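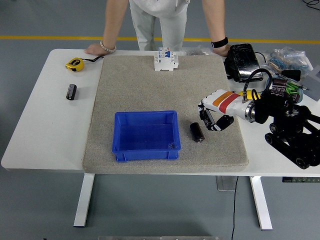 Kastriot Popescu would have preferred to sign for all the cells at once and be done with the paperwork, but he accepted that a staged order leaves room to change the gripper specification before the larger share of the money is spent.

Faltmont has approved a two-stage equipment budget for sorting and binning small electrical parts at its Jusgate site. The first stage covers 2 robot cells, with delivery planned for May. The second stage covers 3 more and will be released after a 14-week review.

The parts list for the project runs to 1,205 stock numbers, among them capacitors and modular circuit breakers. Each will be assigned to a gripper type before the second order is placed. Parts that need a dedicated finger set will be costed separately and may remain with manual benches.

The budget is divided into arms, grippers, work surfaces, bins, installation and spares. Training is charged to the site — the service contract is not, and will be tendered separately.

"The arm price is the easy line to fill in," said Kwabena Laryea. "Fingers, cabling and bench changes are where our earlier estimates were low."

Suppliers wishing to quote for the second stage should ask the Jusgate purchasing office for the parts list and bench drawings. Quotations must show spare fingers as a separate item.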